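Muss der Rechner wirklich weg?

Mein Rechner ist 7 Jahre alt, und seit dem Frühjahr erklärt mir jeder, der ihn sieht, dass ich einen neuen brauche. Beim Händler Bellmont hieß es, das Gerät sei »nicht mehr zukunftsfähig«. Auf Nachfrage, was ich denn in Zukunft damit vorhätte, kam wenig.
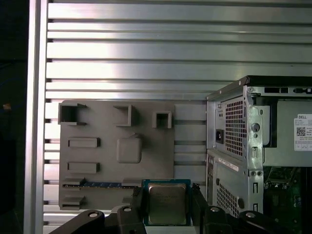
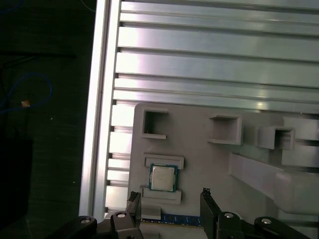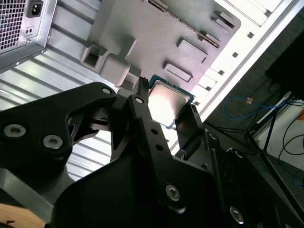

Ich schreibe Texte, sortiere Fotos und mache einmal im Jahr die Steuer. Das ging 2 Betriebssysteme lang gut und geht immer noch. Langsam ist vor allem der Browser, und der ist auf dem nagelneuen Gerät meiner Schwester auch langsam, sobald 40 Tabs offen sind.

Dann die Sache mit den Aufräumprogrammen. Rukon verspricht im Werbetext »bis zu 32 Prozent mehr Tempo«. Bis zu! Gemessen woran, steht nirgends. Ich habe die Testversion im November installiert, drei Wochen benutzt und keinen Unterschied bemerkt, außer dass morgens beim Start noch ein Fenster mehr aufging. Inzwischen ist sie wieder runter.

Mag sein, dass ich irgendwann doch etwas kaufe. Wer Videos schneidet oder neue Spiele spielt, rechnet anders als ich, geschenkt. Mich stört der Ton, in dem ein funktionierendes Gerät zum Notfall erklärt wird, und dass die Leute mit dem Notfall meistens auch gleich das passende Angebot dabeihaben.

Bis dahin habe ich die Lüftungsschlitze ausgesaugt, den Autostart entrümpelt und die Urlaubsbilder aus Cáceres auf eine externe Platte geschoben. Die Platte brummt etwas. Falls jemand weiß, ob das normal ist, gern in die Kommentare, aber bitte ohne Kaufempfehlung.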